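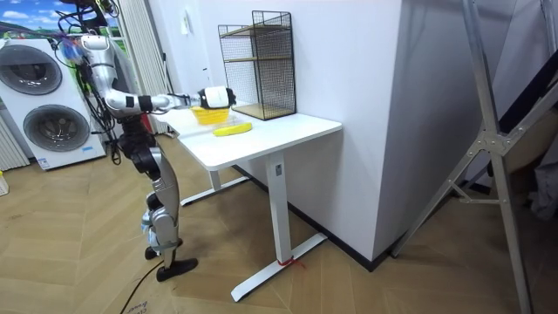 # Les bananes sont-elles vraiment radioactives ?

Tu as peut-être déjà entendu quelqu'un lancer à la cantine : « Tu sais que ta banane est radioactive ? » En général, tout le monde rit, puis quelqu'un repose sa banane. Moi, quand on m'annonce une chose pareille, j'ai envie de demander : qui le dit, et comment le sait-il ?

Alors vérifions.

## Ce qui est vrai

La banane contient du potassium. Ton corps en a besoin pour faire travailler ses muscles, y compris le cœur. Une toute petite partie du potassium, partout dans la nature, s'appelle le potassium 40. Ses atomes se transforment de temps en temps et lâchent un peu d'énergie. C'est cela, la radioactivité.

Donc oui, la phrase de la cantine est vraie. Mais elle oublie de te dire que les pommes de terre, les haricots et les épinards en contiennent aussi. Et toi également ! Ton corps renferme du potassium en permanence, et il se débarrasse de ce qu'il a en trop quand tu vas aux toilettes. Manger une banane ne te rend pas plus radioactif pour la vie. Personne n'a jamais brillé dans le noir après le goûter.

Méfie-toi des phrases qui sont vraies et qui font peur quand même. Il leur manque souvent un morceau : la quantité.

## « La banane pousse sur un arbre »

Faux, même si on le lit dans de beaux livres. Le bananier n'a pas de tronc en bois. Ce qui ressemble à un tronc, ce sont des feuilles enroulées très serré les unes autour des autres. Pour les botanistes, c'est une herbe géante. Quand elle a donné ses fruits, la tige meurt et une autre pousse à côté.

Et puisqu'on parle de botanistes : pour eux, la banane est une baie. La fraise, elle, n'en est pas une. Tu as le droit de trouver ça bizarre. Les mots des savants et les mots du marché ne servent pas à la même chose.

## « C'est le fruit qui a le plus de potassium »

Là, je ne suis pas d'accord avec la publicité. À poids égal, l'avocat en contient davantage, et les abricots secs beaucoup plus. La banane a surtout une bonne réputation.

Dans mon quartier, l'épicerie Plivby a longtemps vendu une boisson nommée Flanance, avec cette promesse en grosses lettres : « L'énergie de 49 bananes ! » Quelle énergie ? Des bananes de quelle taille ? J'ai retourné la bouteille et j'ai lu la liste des ingrédients. De l'eau, du sucre, un arôme. Pas une seule banane.

## Une enquête à faire chez toi

On raconte qu'une banane mûrit plus vite à côté d'une pomme. Ne me crois pas sur parole — essaie.

Il te faut deux bananes de la même main (c'est le nom d'un petit groupe de bananes attachées ensemble), une pomme bien mûre et deux sacs en papier.

1. Mets une banane toute seule dans le premier sac.
2. Mets l'autre banane avec la pomme dans le second.
3. Ferme les sacs et pose-les au même endroit, loin du radiateur.
4. Chaque matin, regarde la couleur des peaux et dessine-la dans un cahier.

L'explication habituelle, c'est un gaz, l'éthylène, que les fruits mûrs laissent échapper et qui pousse les autres à mûrir. Meifang Shao, une lectrice de neuf ans, a fait l'essai et n'a vu aucune différence. Elle nous a écrit, plutôt fâchée. Sa pomme sortait du réfrigérateur et ses sacs étaient restés ouverts. Elle recommence en décembre, avec trois pommes.

Si ton résultat n'est pas celui du livre, note-le quand même, et refais l'essai avant de décider qui a tort.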